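Chess cell in sim: fingers come down on the neighbor's piece
Asked in Simulation & Cells – 2 min read

usham_bench

Hi all! I've got a simulated cell going for board game practice – one arm on a pedestal, a tan table, a blue and cream chessboard set at an angle – and I can't get the pick height to behave. When pieces crowd together the open fingers clip whatever stands next door.
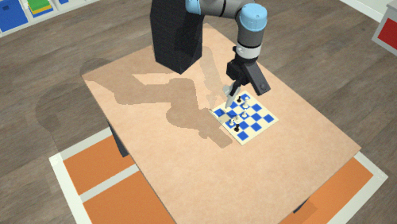

I'm running the Namon gripper model with its stock settings, approach height 100 mm, and I reset the pieces by script before every run. Out of 300 picks last night I threw away far too many.

I already tried slowing the descent, and all that got me was slower collisions.
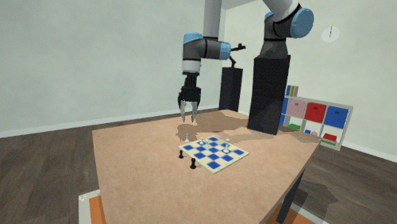
The tool frame came out of an old Priltwood setup file, so maybe that's it? Or should I be looking at the physics step? Happy to post the config if it helps.

meinecke_fan

Check the tool frame first, definitely. Mine was 2 mm off in z for months and I blamed everything else (including the table!). What I'd do:

- Park the arm well clear of the board and zero the tool offset.

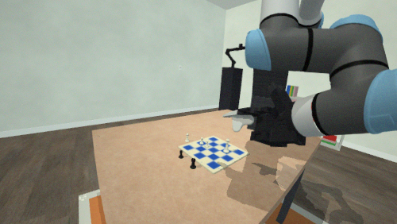 - Bring the fingertips over one piece with nothing close to it, go down in tiny steps, and write down the height where they touch.
- Do it again in a crowded spot. Same number? Then your frame is fine and you're just opening too wide.
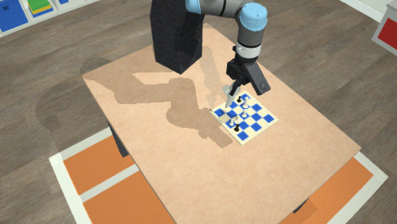 Fingertip close to the pieces, upper left of the board.

After that, cut the opening width before you touch the physics step.

gearloose1371

had this too, reinstalled, went away. no idea why

Related
Gripper fingers jitter when closed
Pedestal mount or table mount?
Resetting pieces by script

Contact us | © 2021 Usham Help | Back to top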